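My second week with the remote control

April 21, 2020

Since January I am learning to teach a robot arm by moving it myself, from my desk, with a controller in each hand. Our small project is called Urell, and for now everything happens in simulation. My first recordings were bad. I moved too fast, then stopped to think, and the robot learns the stopping too.

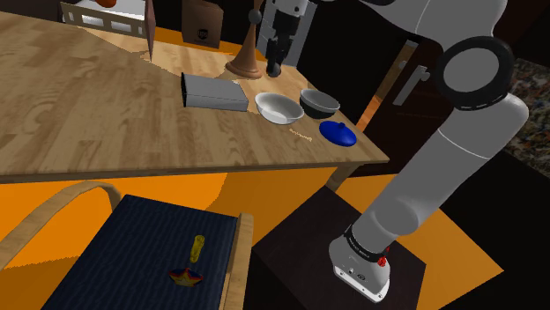
My rule now is to plan the whole path before I press record. I say it quietly to myself: go down, close, lift, move, open. With the white bowl on the table this is easy enough, but the blue pot stands close to it, so I choose my way around the pot first. If I change my mind in the middle, I throw the recording away. Yesterday I kept only 4 out of 14, and I was a little sad about it – but the week before I kept two.

The second difficulty is my wrist. When I turn it even a little, the fingers turn also, and I notice this only when they are already near the object.
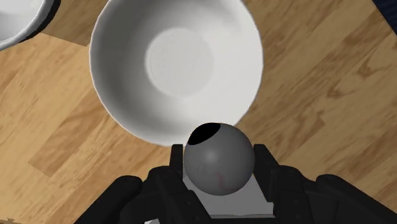
So I rest my elbow on the desk and make up to five slow practice moves without recording. It helps more than coffee. Kļaviņa, the program we use to replay the recordings, shows every small shake of my hand, and I still do not enjoy watching it. Tomorrow I will try the same task with my left hand.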